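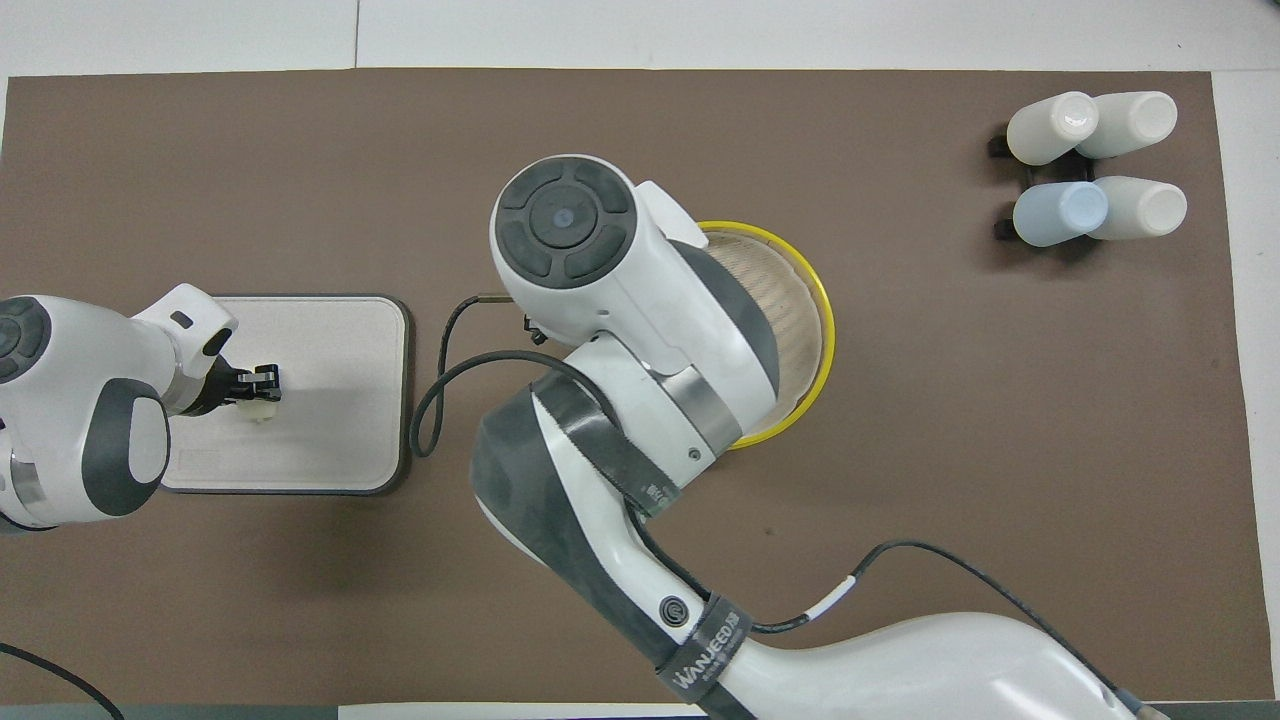

Left arm over the tray, Palar station, November set.

hko_ostari
The Palar set now stands at 737 accepted episodes. A further 119 are under review. I request comments on the rejection rule before the next release.

r.stockdale
Our position at Dredevell is that any episode containing a second grasp attempt should be excluded. The learner copies hesitation.

hko_ostari
I do not agree. Of the episodes under review, 22 contain a second attempt and are otherwise in order. Removing them leaves the learner with no example of recovery.

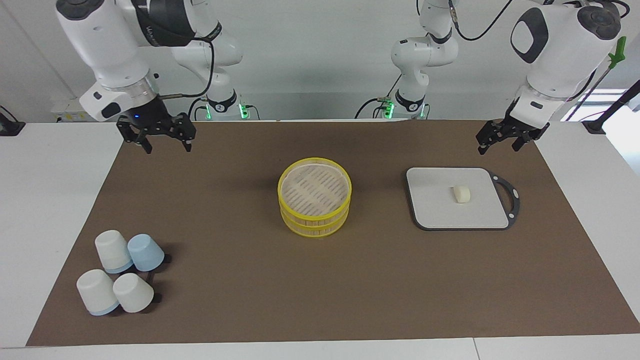
The starting layout should also be varied more widely between episodes. At present the operators return the steamer to the middle of the mat too often, and the policy may come to depend on it.

Jae-in Oh
Agreed on layout. On retries, I would keep them under a separate label.

r.stockdale
A separate label is acceptable, provided it is applied by a reviewer and not by the operator. I maintain my objection to including them in the default split.

hko_ostari
Noted. The default split will remain unchanged until Mr. Cheetham has replied.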